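Trunmont Paired Hand Grippers
Collection kit for two-handed demonstration recording

The Trunmont pair records manipulation examples without a robot in the loop. The operator holds one gripper in each hand and does the task directly. Jaw opening and hand pose are logged against the video, and each pass is stored as one episode.

Supplied as a matched left and right set. Do not mix units from different sets; the calibration files are stored by pair.
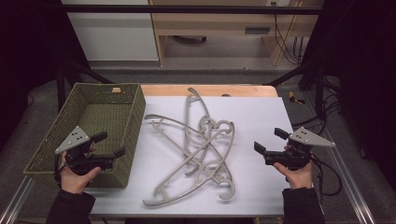

Cabling exits at the rear of each handle. Allow enough slack for a full reach across the bench, and check the strain relief before each session. A session is limited to 26 episodes before the operator is prompted to rest and re-zero the jaws. Re-zeroing takes 2 minutes.

Jaw pads are a wear part. Replace both pads on a gripper at the same time, as uneven pads shift the recorded closing point.
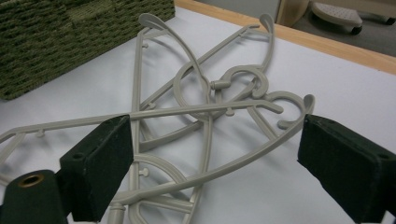 Can failed grasps be kept in the set?
Keep them and tag them as failed at review. The Stokico export tool filters on that tag, so they can be left out of training later without re-recording.

Task selection

Tangled rigid parts give useful data for the price of the props. Contact is frequent, parts hide one another and the correct first pull changes with every reset. The Plusdale task library lists untangling as a level 4 task, its highest.

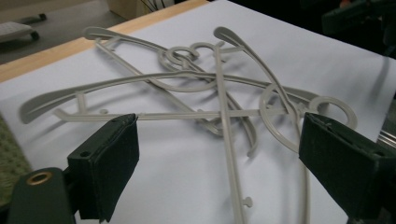

Resets should be varied by hand between episodes, and the operator should not rehearse a layout. Irén Fodor's protocol notes, included with the kit, cover this in detail. Interlocked hook loops, with the long bar of one hanger running down between the jaws, make a suitable starting state. Matching grey hangers on a white surface also force the model to separate parts by shape, as colour gives it very little. Log the reset style in the episode header.

Bench covering should be matte and pale. Fix it at the corners.

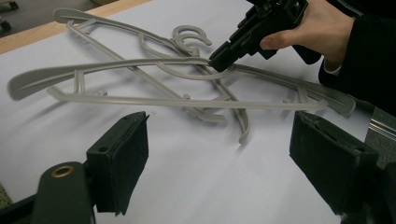 Hand gripper at the upper arm of the front hanger, two hangers crossed.

Spares: jaw pads (sold in pairs), rear cable, calibration block. Service enquiries to Miklós Illés, Farkas workshop. No pickups on Sunday.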